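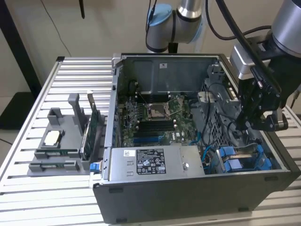 Kiiskinen Bird Ringing Station

The Kiiskinen Bird Ringing Station is a bird observatory and ringing site on the Kiiskinen peninsula, north of the village of Drekby. It is used mainly for the study of small migrant songbirds that rest in the reed beds and alder scrub before crossing open water. The station is run by the Drekby Ornithological Society and is staffed during the spring and autumn passage, with a reduced programme in the breeding season.

History

Ringing on the peninsula was begun by Eero Heinonen, a schoolteacher from Drekby, who had noticed large falls of warblers and thrushes in the scrub after nights of mist. His first nets were set beside a disused net-drying shed, which served as the ringing hut until it was damaged by a winter storm. The present hut was built on higher ground a short distance inland.

In its early years the station kept no fixed timetable, and nets were opened when Heinonen was free from his teaching duties. The resulting records are of value for the species they contain but cannot be used to compare one year with another. A standard method was later adopted, under which the same net positions are worked for the same hours each morning throughout the season. Heinonen remained ringer-in-charge until his retirement, and his field notebooks are held in the parish library at Drekby.

Site and habitat

The peninsula is low and narrow, with a shingle shore on the seaward side and a shallow bay on the other. Reed covers most of the bay margin. Behind it lies a belt of alder and willow, which is cut back in rotation so that the height of the growth near the nets stays much the same from year to year. The outer point is grazed by sheep and supports breeding ringed plover and redshank.

Access to the outer point is closed during the nesting season. A public footpath runs along the landward side of the alder belt and remains open all year.

Methods

Birds are caught in 15 mist nets, placed in four groups along cut rides. Nets are opened half an hour before sunrise and kept open for six hours, weather permitting. They are checked at short intervals and are closed in rain or strong wind. Each bird is carried to the hut in a cloth bag, identified, fitted with a numbered metal ring and released. Wing length, weight and fat score are recorded, together with age and sex where these can be determined.

A separate line of nets in the reed bed is used for a long-term study of reed warblers and sedge warblers. Adults caught there in earlier years provide information on survival and on faithfulness to the breeding site.

Species

The most frequently ringed species in autumn are robin, goldcrest and willow warbler. Numbers of goldcrest vary greatly, and in some years a large part of the October total is caught on only a few mornings. Bluethroats are recorded in small numbers each spring, generally in the low willow nearest the bay. Bearded tits were absent from the early records but now breed in the reed bed.

Scarce visitors have included yellow-browed warbler, red-breasted flycatcher and barred warbler. Owls are not a main subject of study, although Tengmalm's owls are caught in years when they leave the northern forests in large numbers.

Protection of songbirds

The station's records have been used in cases concerning the illegal trapping of finches in the district. Goldfinches and siskins were formerly taken with lime and cage traps on farmland near Dukville and sold as cage birds. Several birds seized there were found to be carrying Kiiskinen rings -- evidence that they had been taken from the wild. After a period of care those fit to fly were released on the peninsula.

Members of the public who find a ringed bird, alive or dead, are asked to report the full ring number with the place and circumstances of the finding. Rings should not be removed from living birds.

Publications

The station issues a yearly report containing ringing totals, recoveries and short papers. A longer account of the passage of thrushes, The Brendamum Papers, takes its name from the farm on which the second ringing hut stands.

See also

Bird ringing
Drekby Bay
Mist net
Reed warbler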